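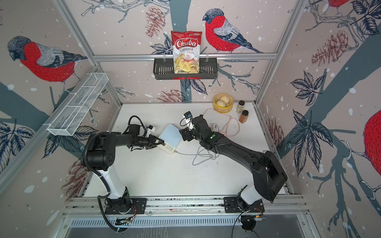
Chapter 4
Small Devices, Leads and the Kitchen Worktop

4.1 Scope of the chapter

A kitchen worktop is used for two kinds of object that are best kept apart: food with its containers, and mains or low-voltage devices with their leads. Chapter 3 dealt with the storage of dry goods. The present chapter deals with the placing of small devices on a surface where food is also handled, the routing of their leads, and the order in which such a surface is cleared and cleaned.

The term "small device" covers any item with a lead that one person can lift and that is operated by buttons or a dial on its front. Ovens, hobs and fitted extractors are excluded and are treated in Chapter 9.

4.2 Terms used

Front zone: the strip of worktop nearest the user, in which controls are pressed and food is prepared.

Rear zone: the remainder of the surface, used for standing items such as jars, steamers and covered dishes.

Slack: the part of a lead that lies on the surface and is not needed to reach the socket.

Loose lead: a lead that is on the worktop with neither end in use.

4.3 Forces on a device when a button is pressed

A button on a vertical front panel is pressed in a horizontal direction. The force is passed to the casing and must be resisted by friction at the feet. A light device on a smooth surface will slide backwards if friction is too low. Crumbs and spilled powder under the feet reduce the contact area and make sliding more likely. The surface under the device should therefore be wiped before the device is set down.

Where sliding persists, the casing is steadied from above with the free hand. It should not be wedged against a jar or a basket.

4.4 Slack

In the Hedlow household survey, slack was recorded on 134 worktops. On 49 of these, the slack crossed the front zone. The arrangement is poor for two reasons: the lead can be caught by a sleeve or a pan handle, and it collects residue that is awkward to remove.

Slack of more than 30 cm should be gathered into a flat coil and tied. The coil is placed behind the device, clear of any steamer or other source of moisture. Loose leads are removed from the surface altogether.

4.5 Order of clearing

Food is covered and moved first, followed by spice jars, which are closed before lifting. Devices are switched off and unplugged, and their leads coiled. Dry crumbs are brushed up before any damp cloth is used, as ground spices can stain a pale surface once wetted.

The sections that follow take each stage in turn, beginning with the choice of position for the device.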